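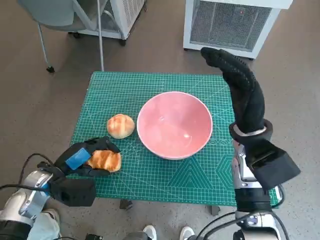

I have been promised a machine that can clear a table since I was about nine, so I went to the Clorov open afternoon in Flelbridge in July with my arms already folded. Torunn Eklund had talked me into it. She does the ordering for the café at Tistwood, where I still do the books, and she had got hold of the brochure for what Clorov call their Tabletop Service. You pay by the month, they bring the arms, they teach the arms your job, and if the job changes they come back and teach them again.

The price is £2137 a month. That is before VAT, and before something called a "site readiness visit", which has its own line on the quote and no figure next to it. I asked what it would come to and was told it depends on the site. I said the site was a café. It still depends, apparently.

The job they had chosen was bread and a bowl. Pick up the roll, put it in the bowl, do the same with the longer one. I'll be fair and say this is harder than it sounds. Bread is an awkward shape, it squashes, and a glazed top gives you very little to hold on to. Anyone who has tried to serve buns with tongs to a queue of schoolchildren knows that much. But it is also a job with two things in it, on a mat with a grid printed on it, and nothing else on the table. At Tistwood a cleared tray comes back with a wet napkin stuck to it and somebody's car keys under the saucer.

Laurier Lavoie did the talking for Clorov. He was pleasant and he didn't dodge everything. He said the arms had managed the bread task in 100 goes running without a drop, and when I asked whether those were 100 goes in a row or the best 100 he went off to check and came back with "a qualifying run". I wrote that down. I don't know what it means and I suspect he doesn't either.
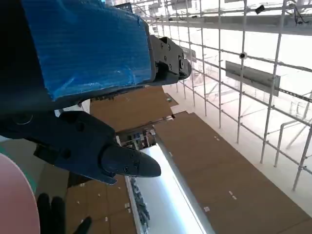 What bothered me more was how much of the afternoon went on getting ready. The brochure says setup takes 8 minutes. I sat through one reset, and by my phone it was a good deal longer than that, with two people at it and a third on a laptop going "hang on". Laurier's answer was that the 8 minutes starts once everything is in position. Well, yes. My drive home takes no time at all once I'm in the street.

Then there are the cables. The brochure pictures have been very tidily shot, and I could not find one cable in them. The real arms have plenty. I asked Syahrul Lumbantobing, who looks after the hardware and was by a long way the most useful person I spoke to, what happens when a mop bucket meets one. He said "don't let it", and then, more helpfully, that you'd want the arms on a side of the room people don't walk through. We have no such side. It's a café.

He was also straight with me about cleaning. The fingers that touch food need wiping down between jobs, and there is a good amount of hinge and screw head down there for crumbs to get into. He thinks a slip-on cover is the answer and says they are working on one. There's no cover on the price list. I went through it twice.

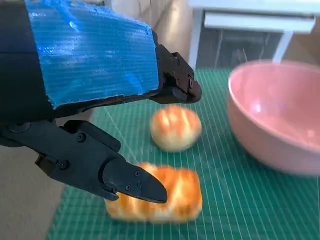 Coming down on the long loaf, with the pink bowl waiting on the right.

I did enjoy watching it. I'd sooner admit that here than have Torunn put it in the comments. When the fingers go over a loaf and slow down just before they touch, you find you've stopped talking. I watched a good few of those and they weren't all alike. Some were neat. One went in too high and slid off the glaze, and the arm stayed there a moment as if it had been told off, then had another try and got it. Laurier was very keen that I note the second try. I have noted it. I would also like to note that the first one left a dent in the crust, and we sell those for £2 each.

What I couldn't get was a plain answer on the teaching. The service includes "retraining as required", and the small print has a limit on how often that can be required. If we swap the round rolls for something flat in the autumn, does that count as one? If the new bowls are a different depth? Torunn asked this, better than I've put it, and was told someone would email her. Danang Subramaniam did email, very politely, with a link to the same brochure.

The other name on our list is Mandagi, who sell you the arm outright and leave you to it. I haven't seen theirs running, so I'll keep quiet, apart from saying that "leave you to it" is a phrase I understand and "qualifying run" isn't.

So we haven't signed. Torunn would take a trial month if they'd do it in our own kitchen, with our own trays, on a morning when the coach party is in. Laurier said trial months are only offered at Flelbridge. I told him that sounded like trying on shoes while somebody else does the walking, which he took quite well.

My view at the moment is that £2137 a month buys us a lot of hours from Ridwan Ismail, who comes in for the lunch rush, lifts buns without denting them, and can find the car keys. If Clorov send a proper figure for the site visit I'll add it here.

Last updated: 1 January 2019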